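Drinking cup

A drinking cup is a small open vessel you can lift with one hand and drink from. That's the short version, and I've been adding to this page long enough to know the short version never holds. Bowls count in some places, mugs count almost everywhere, and I still get mail from Gholamreza Heydari telling me a beaker is its own thing (I don't think it is, sorry!).

Shape

Most cups are wider at the lip than at the base. A plain cylinder is easier to make from sheet metal or rolled clay, but it won't nest, so a shelf of them eats up space fast. Tapered ones stack, and they also stick together, and I have broken more than one trying to twist a pair apart.

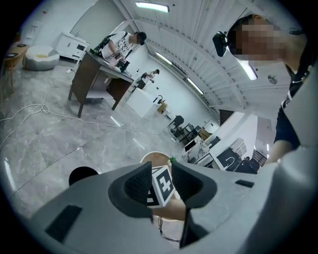 Handles came and went. Plenty of tea cups never had one, and people simply held them near the rim where the wall stays cooler. My grandmother did it that way her whole life, while I grab the handle and still manage to spill.

Materials

Fired clay is the old standby, followed by wood, horn, glass, tin and, much later, plastic. The Moradi pottery made 1,958 cups in its best year, going by the kiln book Fereshteh Ebrahimi let me read one Wednesday, and 82 of those were sold as seconds with glaze runs down the side. I own 2 of the seconds and like them better than the good ones. 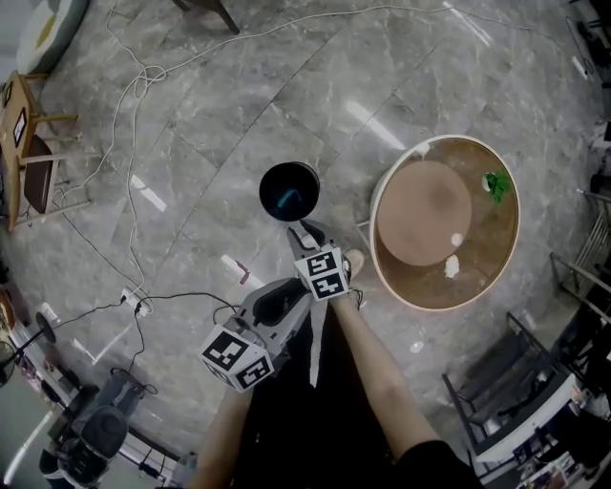 Glaze matters more than you'd think. A dark inside hides tea stains, a pale one shows you how strong the brew is, and a matte finish can feel chalky on the lip. Setareh Mirzaei, who taught me to throw, glazed hers only halfway down the outside so they were easier to grip.

Size

There's no fixed size. The big Tondetti mug holds 520 milliliters, while an espresso cup is gone in a few sips. Old recipes that call for "a cup" often meant whatever was hanging by the stove.

See also: Beaker, Mug, Saucer, Tea bowl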